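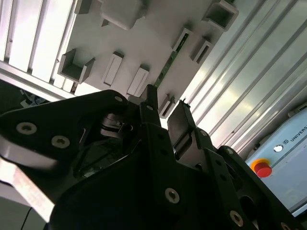
Opening the case: desktop towers at the bench
Speaker notes, second session

Slide 1 — Scope
Keep this short. The session covers desktop towers only, from the point where the side panel comes off to the point where parts go into the tray. Laptops are in the June session. Data erasure is a separate talk and I will not take questions on it.

Say where the method comes from: the refurbishment bench at Ellum, written up for the Ladico work instructions. Handout has the full sheet. Do not read it out.

Slide 2 — Orientation
Case on its side, open side up. All directions in the handout assume this. "Left" means left as you stand at the bench, with the power supply along the near edge. If the room has people who work with the case turned the other way, tell them to turn the sheet as well.

Mains lead out before the panel is touched. Hold the power button for 3 seconds with the lead out. Wrist strap on, clipped to bare metal on the chassis and not to a painted surface.

Slide 3 — Reading the inside
Give them a moment with this one before speaking. The points to pick out on the Dell case:
- blue plastic marks most of what is meant to be handled: the retention clips by the expansion slots, the release tab at the end of the power supply, the rails on the hard drive
- processor under its metal retention frame, memory slots in a row above it
- graphics card just below the socket
- drive cage to the right, with the cable bundle running through it

Mention that colour coding of this kind varies between makers and sometimes between models. Check before pulling.
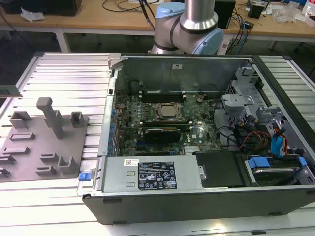
Slide 4 — Order of removal
1. SATA and power leads at the drive. Pull by the connector body.
2. Hard drive, on its rails. Leave the rails fitted until the drive has been logged.
3. Graphics card. Release the clip first, then the slot latch, then lift straight up.
4. Memory. Both ends of the slot where there are two levers; some boards have only one.
5. Power supply, last of the large parts. Photograph the specification label before it goes in the bin — the label is awkward to read once units are stacked.

The processor stays in the board unless the job card says otherwise. Sýkora asked for this after too many bent pins and I agree with it. A board and processor tested as a pair should be stored as a pair.

Slide 5 — Fixture plate
Printed plate, grey, kept to the left of the case. It has slots and brackets for locating parts and a tall post towards the upper middle. Parts are placed on it in the same way every time, so that the second person at the bench does not have to ask.

Points to make:
- nothing goes on the plate with a cable still attached
- wipe the slots out between cases, as dust packs into the corners
- check that the plate is sitting flat on the slats before starting
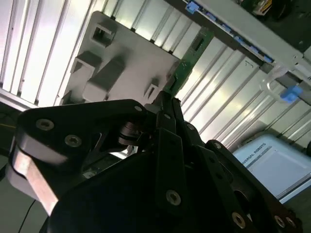
If a plate has warped, replace it. Shimming was tried at Cinance and the parts sat at a slight angle, which made the connectors harder to line up on the way back in. Print replacements at 100 per cent scale. Two came back undersized last time from a print dialogue set to fit the bed.

Slide 6 — Timing
Allow 11 minutes a case for new staff, 9 once they have settled. Do not publish individual times on the wall.

Slide 7 — Questions
Likely ones: thermal paste (covered in the reassembly talk), coin cell (remove only if the board is going into storage), screws (magnetic dish, one case at a time).

Related notes
Reassembly and first power-on
Sorting memory by speed and size
Labelling power supplies for storage
Bench layout at Ellum
Ladico work instructions: change list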